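Setting Up Your Noro Sourdough Starter Kit
November 12, 2024
By Greer Rankin
2 min read

Section 2: Your first feed

Welcome to the good bit! You've unpacked the jar, the lid and the sachet of dried Noro culture, and now you get to wake it up. It takes a few days, most of which is waiting, and the smell on the way (sour apples, then yoghurt, then proper bread) is a treat in itself.

1. Wash the jar in hot soapy water, rinse it well and let it cool.
2. Tip in the whole sachet, then add two level scoops of strong white flour.
3. Pour in lukewarm water up to the lower line on the jar and stir until there are no dry lumps.
4. Rest the lid on top. Don't screw it down.

CAUTION: A tightly sealed jar can build up pressure and crack. Keep the lid loose the whole time the culture is at room temperature.

5. Find a spot out of draughts and direct sun, and leave the jar alone overnight.

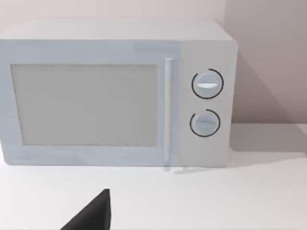
6. Next morning, look for small bubbles against the glass. If you can't see any, don't fret! Cool kitchens are slow kitchens, and in February mine dawdles terribly. Give it another day before you feed it again.
7. Spoon out half the mixture, then stir in one scoop of flour and the same of water.
8. Repeat step 7 every morning until the starter doubles in height between feeds.

NOTE: Wholemeal flour gets things moving faster, but the mix will be stiffer, so add a splash more water. Rye is lovely too, if you like a deeper flavour.

Shaping and proving

Once the starter is lively, mix your dough using the recipe card. Wakana Miyazaki, who wrote our recipes, likes to line a round bowl with a floured cloth for the last rise, and I've happily copied her ever since. Use plenty of rice flour on the cloth and the loaf will drop out cleanly.

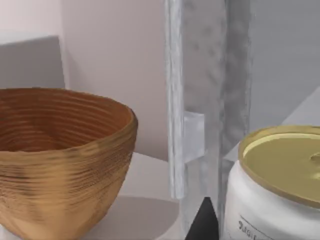 A wide-mouthed bowl with a ridged inside.

CAUTION: Never put a cloth-lined bowl in the oven. Turn the dough out on to baking paper first.

Related
Section 1: What's in the box
Section 3: Baking your first loaf
Storing your starter in the fridge
Skarkstead rye: a slow weekend loaf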